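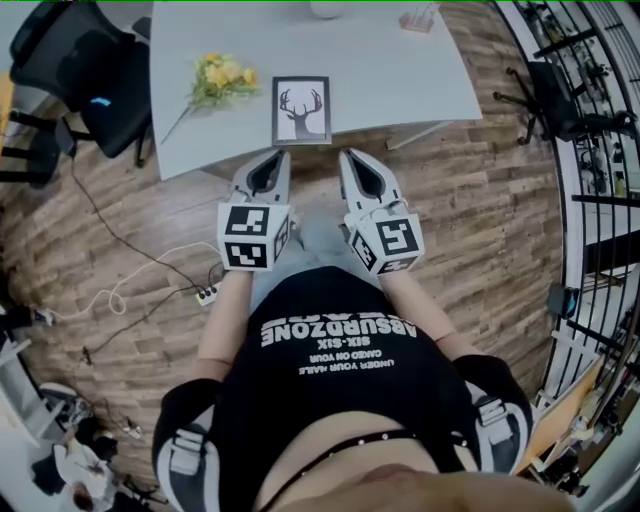

5 min read

Styling a small side table with bits you already own

Quick one today. Got a framed silhouette, some yellow flowers, a couple of little white and clear bits, and a light grey table that has been collecting mail since May. Took me less than an hour including a tea. You can do it faster if you don't stop to rearrange the whole room like I did.

What you need

A table. Light grey is dead easy because nearly everything goes with it.
One framed picture. A stag's head in black on white, dark grey border. Any plain silhouette works, try a gum leaf or a magpie.
Yellow flowers, a small bunch with some green left on.
One small round white thing.
One small clear holder, for cards or pens or whatever.
Microfibre cloth. Scissors. Felt dots for the back of the frame.
Something to stand the flowers in.

Total spend for me was the felt dots. Everything else came out of cupboards.

Step 1: Clear it properly

Everything off. Not pushed to one side, off. Put it on the bed or in a tub so you have to deal with it later. Wipe the top with a damp cloth and then a dry one. Grey tops hide dust really well until the arvo sun comes in sideways and then you see the lot.

Check the legs while you're down there. Mine rocks a bit, so a felt dot went under one foot.

Step 2: Lay everything flat first

This is the step people skip. Don't stand anything up yet. Lay the frame flat on the table, lay the flowers down next to it, put the small things near the back. Move it all about. It's much quicker than balancing a frame fifteen times and you can't knock anything over.

I had the frame near the front, flowers off to the upper left with the stem running down at an angle, small bits along the back. Good enough to see if the colours get along. They do. Yellow is the only loud thing, keep it that way.

Step 3: Choose your tall thing

One tall thing per small table. On mine it's the frame, stood up at the back and leaning on the wall. The flowers then have to be shorter than the frame or they fight.

If your table isn't against a wall you'll need a frame with a strut on the back. Mine is a Gallex one, the strut is a bit flimsy, I bent it out a touch and it's been fine. Lean it back further than you think. A frame standing too straight goes over the first time a door slams.

Two felt dots on the bottom edge stop it sliding. Do this before you stand it up – I forgot and had to redo the whole back row.

Step 4: The flowers

Long stem looks lovely lying down and silly in a short vase. Hold the bunch beside the vase before you cut. Rule I use is the flowers come up to half the height of the frame, maybe a smidge over.

Cut a little, look, cut a little more. If yours are fake there is often wire inside the stem, so use pliers or old scissors, not your good ones. You can also bend the bottom back on itself and save cutting at all. Handy if you change your mind about vases a lot (I do).

Fresh ones: cut on an angle, strip any leaf that would sit under the water, and change the water every second day. A saucer underneath if the table top marks easily.

Fluff the leaves out after. They go flat in storage. Hairdryer on low for fabric ones, hold it well back.

Step 5: Small things

Two is plenty. Put the round white one in front of the frame and off to one side, never dead centre. The clear holder goes on the opposite side to the flowers so that end isn't bare.

Clear stuff is good on a small table becuase you see through it and it doesn't feel crowded. It does show fingerprints. Wipe it last.

If you want to use the holder for real, put in one kind of thing only. Cards or pens. Once it's cards and pens and a lip balm and a Lisport receipt you've got a junk spot again.

Step 6: Look at it from where you sit

Go sit in the chair you use most. What looks right standing over a table can look odd from across the room. From my desk chair the flowers were hiding the stag's antlers, so they moved left a hand's width.

Then walk past it at normal speed. If your sleeve catches something, that thing is too close to the edge.

Step 7: Sort the floor

Boring but it makes the biggest difference. You can have a gorgeous table and all anyone sees is the power strip. I've got wood-look planks and a black cable shows up on them like a snake.

Run cables along the skirting board, not across the middle. Adhesive clips are fine on painted skirting, press each one for a good while before you load it. Coiled cables want to pull back, so clip those closer together. Keep the power strip off to the side where air gets to it, and don't bury it under a rug or jam it in a closed box.

Mind the chair castors too. Rolling over a cable all day will wreck it.

If you don't like it

Too busy: take away one small thing. Nearly always fixes it.

Too plain: a book under the flowers to lift them. I have a fat Skavis catalogue, 700 pages, wrapped in brown paper. Nice height and free.

Too cold: grey, black and white can feel a bit like an office. More yellow, or a bit of timber somewhere. A tan base on the clear holder does more than you'd expect.

Everything looks tiny: your table is too big for the stuff. Bunch it all up at one end and leave the rest clear. Mine is 110 cm long by 600 mm deep (sorry for mixing units, that's how it was on the tape and my notes) and I only style one half. The other half is for a cup of tea.

Keeping it nice

Dust on a Tuesday or whenever bin night is. Lift the frame, wipe under, put it back. Don't spray the glass directly, the cleaner runs down under the border and you get a brown line on the mat that wont come out. Spray the cloth.

Swap the flowers when you're sick of them. I've got a dusty pink bunch in a box for winter, and I might try a bigger frame from the Nedeljković shop down the road if it's still on special. Same steps, just a taller back row, and you'd want three felt dots on the bottom edge.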